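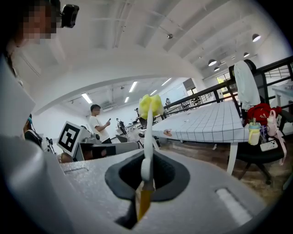
How do I get the smell out of a water bottle that I swear I washed?

Take the lid apart. The smell is almost never in the bottle. It lives under the rubber ring, in the bite valve, and in whatever channel the designer put there to make the thing look athletic. Pry the ring out with the handle of a teaspoon, drop all the small parts into a bowl of hot water with a spoonful of baking soda, and go do something else until the water cools. Then rinse, and leave the ring out of the lid overnight. A ring put back damp will smell again by Thursday.

The bottle itself

Narrow necks were invented by people who own dishwashers and don't use them. If your hand won't go in, use a brush on a long handle. Sponge heads are kind to glass and plastic, bristles are better at the corner where the wall meets the floor. I keep one of each and use whichever is closer.

For brown tea stains, a denture tablet and warm water, left until morning. Don't screw the lid on while it fizzes. My neighbor Trudy Tapsell did, and she still finds blue specks on the kitchen blind.

For a decanter or a vase you can't get anything into, use a handful of uncooked rice, a squirt of dish soap, a little warm water, and swirl. Swirl, please. Shaking thin glass full of rice is a way of buying a new vase.

Thermos flasks

Check the label before you put a flask under water. Some of the older ones let it in at the base seam and never let it out, and you will hear it sloshing in there for years. Mine is a Kistora that holds 300 milliliters of coffee and, since 2 bad decisions at the sink, a small private lake.

No bleach on stainless steel. White vinegar and hot water, half and half, will shift most of the scale. Rinse 3 times or your next coffee will taste like a salad.

Looking after the brush

A brush that sits in a mug of gray water isn't cleaning anything. Squeeze the sponge out hard and stand it head up, somewhere air can get at it. If the head is coming apart or has started to smell like the bottle did, replace it. Old ones get a second career behind the bathroom faucet, and after that the trash.

Drying

Upside down on a flat counter traps the steam inside. Prop one side of the neck on a folded cloth, or hang the bottle over a wooden spoon stuck in the dish rack. Store bottles with the lids off. Yes, the lids will wander. Mine share a shoebox on top of the fridge, along with one that fits nothing I have ever owned.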